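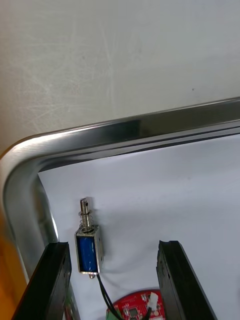
A solenoid on the sorting bench at the Vinholm works, with the gripper open on either side.

If you've ever bought a vending machine lock or a little latch for a cabinet door, there's a fair chance that a solenoid inside it passed through the hands of somebody at Kuvthorpe. For as long as most people in the building can remember, those hands did all of the sorting too. Since September, a good share of that job at the Vinholm works has belonged to a robot arm the crew calls Mai, and we stopped by on a Tuesday morning to see how everyone is getting along.

The job itself is easy to explain and surprisingly hard on the body. Small push-pull solenoids, lead wires and boards come back from customers or off the test line, and somebody has to pick out each piece and send it to the right place - repair, reuse or scrap. On a busy shift that can mean 400 pieces. Do that with your neck bent and your fingers pinching for a whole day and you'll feel it at dinner, and you'll probably feel it the next morning as well.

Khoa Phí has worked on the sorting line for seven years and now looks after the arm. He was one of four people picked for the training, which the company ran together with Prendow, the outfit that supplied the software. "I thought I'd be pushing a start button and watching," he told us over the noise of the compressor next door. "The first week I was on my knees half the time, looking at things from the robot's side." 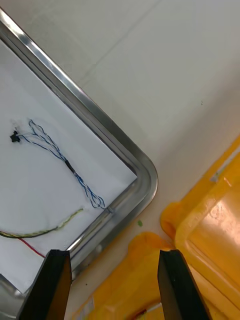 Wires, he says, are still the part of the work that keeps him humble. A solenoid has a solid body and a pair of flat sides, so there's something sensible to grab. A bundle of thin wire has no such manners. It springs open, it hooks onto its neighbor, and it never lies the same way twice. A person sorts that out with a shake of the wrist and hardly thinks about it, while Mai may need several tries before it asks for help with a soft chime that everyone in the room has learned to hear in their sleep.

So the crew has changed the way it lays things out. White paper under the parts makes the thin leads easier for the software to find, and that small idea came from the night shift, who had been doing it for their own eyes for years. Khoa wrote it into the setup sheet and it's now done on every shift.

What has changed most is the day itself. The old schedule had people sorting from clock-in to clock-out, with a break in the middle. These days they spend 30 minutes at a time beside the arm and then move over to testing or repair, which used to be jobs you waited a long while to get. Several of the sorters have learned to solder, and a couple have found they're really quite good at it!
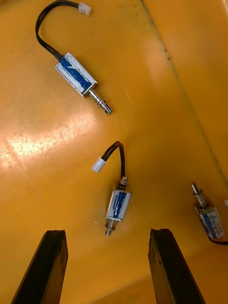

Not everybody is won over, and it would be wrong to pretend otherwise. Some on the crew miss the talk that used to go around the big table when they all sat together. Others would like to hear more about what happens when the arm gets faster. The company has said that no sorting jobs will be cut this year, and the plant manager repeated that to us, though people on the floor would be glad to see it stretch a bit further than that.

Khoa has sat through those conversations too, and he doesn't wave them off. He'd like the next training round to be open to anyone who asks for a place, including the part-timers, and he has put that in writing. A second arm is planned for the board line, with the crew to be consulted on where it goes.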